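Bellbridge Hall, Room 3: Progress Report to the Melis Fund
Prepared by Malsha Thambiah for Asanka Chowdhury

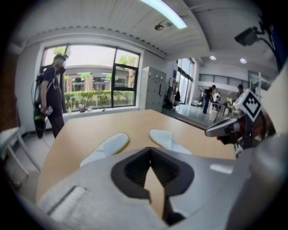 Room 3 in April: the table and the window side.

Summary

The room is open, the table is in, and the money is mostly where we said it would be. We are four weeks behind the plan you approved in January, and three of those weeks belong to the table.

The table

You funded a work table with a plain wooden top. The first one delivered was a handsome thing with a glass insert, suitable for a hotel lobby, and it went back to Dewan with a polite letter and then a less polite one. The replacement has a light tan wooden top, smooth and free of decoration, as ordered. Gayan Majumder spent an afternoon leveling the legs. The floor slopes toward the corridor, a fact missing from every drawing of the building we have been shown.

The window

We kept the big black-framed window. Our original application proposed frosted film on the lower panes to cut down on distraction. Shafiq Kumarasinghe asked what people were going to be distracted by, and the answer was a hedge. The view takes in the low building opposite, its covered walkways and a good deal of greenery, and users have rated it above the heating, the chairs and the sign-in sheet. We have dropped the film and would like to move that line to blinds, as the afternoon sun is fierce by three o'clock.

The windowsill was to be kept clear. It has become a shelf. We have written to users on this subject and expect to write again.

Money

The film would have cost $320, and that sum is unspent. Repainting the walls went over $1,000, which was the full allowance, after the first coat showed the old color through it in a pattern Thilini Amarasinghe describes as "geological." The overrun came out of our own maintenance budget and we are not asking you for it.

Still to do

Blinds, if you agree to the change. Trarnari has quoted within the amount left over, fitting included, though its idea of a fitting date is "soon."

Hooks by the door. Bags and coats currently go wherever their owners happen to be.

A second notice about the windowsill.

The corridor light, which works when it feels appreciated. The electrician has been twice, and on both visits it performed beautifully.

What we need from you

A yes or no on moving the film money to blinds. A short email is enough. Thilini has the delivery notes, the paint invoice and both letters to Dewan, and will send copies if you want them.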